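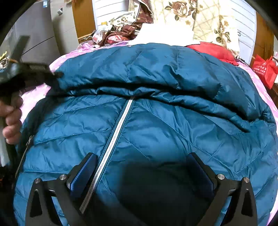
1/6
Putting the winter jackets away. April is late to be doing it but the mornings stayed cold. The teal down one is first because it takes up the most room in the closet.

2/6
Empty the pockets before anything else. I got a bus transfer, two cough drops and a grocery receipt. Then lay it flat on the bed, front up, and smooth the sleeves out.

3/6
Zip it before you fold. I used to leave zippers open and the teeth would catch on the nylon. Mine has a long silver one down the front and a darker one on the pocket. Do both.

4/6
Fold the hood back, sleeves in across the chest, then roll from the bottom hem up. Go slowly and let the air out as you go. Kneeling on it is faster but it's hard on the seams.

5/6
Don't store it squashed. Regula Koller told me this years ago and I ignored her, and my old grey jacket came out flat with cold spots all along the shoulders. Now they go in a big cotton bag on the top shelf, rolled but not tight.

6/6
If it needs a wash, do that first. Front loader, gentle cycle, a small amount of down soap, then low heat with 3 clean tennis balls. Mine takes three rounds in the dryer and I break up the clumps by hand in between. Parkas tomorrow, then the kids' snow pants.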